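Strings > Teachers > Interviews

Jae-in Shin wants adults to put the sheet music away

The cello teacher from Undcombe says grown beginners can get a decent sound in 18 weeks if they don't read a note for the first 10. I went in with doubts and came out with most of them.
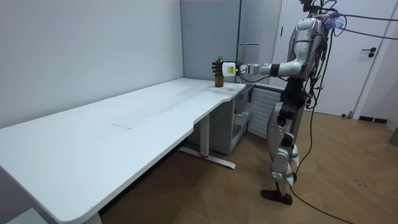
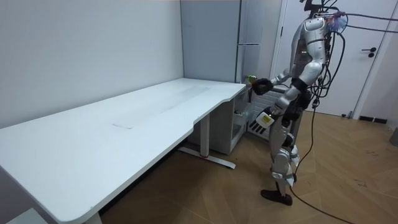
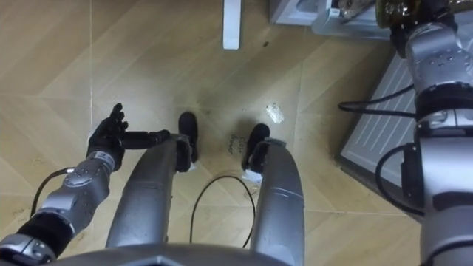 Ears first, pages later

I have heard a lot of teachers explain why the usual way of learning an instrument is wrong. Usually there's a course attached. Shin has one too. She calls it Bruvance, a name she says she made up on a train and "never got around to hating," and it costs $200 for the term, paid up front.

The idea is simple enough. Adults who come to the cello late spend their early lessons staring at a page. They work out which note it is, then which finger, and by the time the bow moves they've stopped listening. "They play the right note and it sounds like a door," Shin says. "And they're pleased, because it was the right note." So for 10 weeks there is no page. Students sing a phrase, find it on the string, and play it until it matches what they sang.

I asked where that leaves someone who can't sing in tune. She waved it off. "Most people who say that can. They sing quietly, so they go flat." I pointed out that some people really can't, and that a cello has no frets to help them. "Then it takes longer," she said. The brochure says 18 weeks.

"A decent sound" is a loose promise

What counts as decent? Shin gave me three different answers over an hour. First it was a long open string with no scratching. Then it was a folk tune at a slow speed that you'd be willing to play for a friend. Near the end she said it was "when the student stops making a face."

I like the last one best, but you couldn't print it as a result. She doesn't test anybody at the end of the term, and she doesn't keep recordings from week one to compare. When I said that made the claim hard to check, she agreed without seeming bothered. "I'm not selling a diet," she said. "Come to a lesson and listen."

I did, on a Monday, at the Wosside String Room, where she teaches. The student was in her seventh week and played a slow tune from memory. Her bow was straight and her shoulders were down, which I can't say of myself after much longer than that. Her tuning wandered on the third finger and Shin sang the note at her until it came back. It was a good lesson. I've seen equally good ones with a book open on the stand.

What happens in week 11

My bigger worry is what comes after. Reading music is dull to learn at any age, and putting it off doesn't make it shorter. Min-kyu Ma, who coaches an amateur orchestra and has taken in several of Shin's former students, was polite about this for a while.

"They arrive with a lovely tone and they can't find bar 26," he told me. "I'd rather have that than the reverse, on a good day. In the week of a concert I'd rather have the reverse."

Shin has heard this from him before. Her view is that an orchestra is one thing an adult might want from a cello, and most of her students have no plans to join one. "They want to play in the kitchen after work." She does teach reading from week 11, starting with tunes the students already know by ear. I wondered if that only lets them fake it, recognizing the tune and ignoring the dots. "For a bit, yes," she said. "Kids do it with picture books."

It's a neat comparison. Kids also get years of daily practice at reading and someone making them do it.

On practice, she is stricter than I expected

She wants short sessions every day, and she's against practicing in front of a video. She won't recommend a tuner app for the first month either. "If the green light comes on, they stop hearing. They're playing for the light." On this I have no argument. I've done it myself.

She also tells people to rent. A bad cello will put a beginner off faster than a bad teacher, she says, and a rental shop will at least fix the pegs. I asked if any shop pays her for sending students over. None does, she says, and she named two she tells people to avoid, which I've left out.

Would I pay the $200? If I had never touched a string instrument and wanted a tune or two for myself, probably. If I wanted to sit in a section next year I'd want the page out in week one, and I think Shin would tell me to go elsewhere. She nearly did.

Comments (3)

lowC_only: Did the term last fall. Still can't read tenor clef but my neighbor quit complaining so something worked.

R. Woo: Teachers have been doing sing-then-play forever. Why does it need a name?

pegbox: What does she do with people who already read from piano? I'd find it very hard to not picture the notes.

Recent in Strings

Renting a cello: what to ask before you sign
Do adult beginners need scales?
Rosin, and why you're using too much
Moving from guitar to a bowed instrument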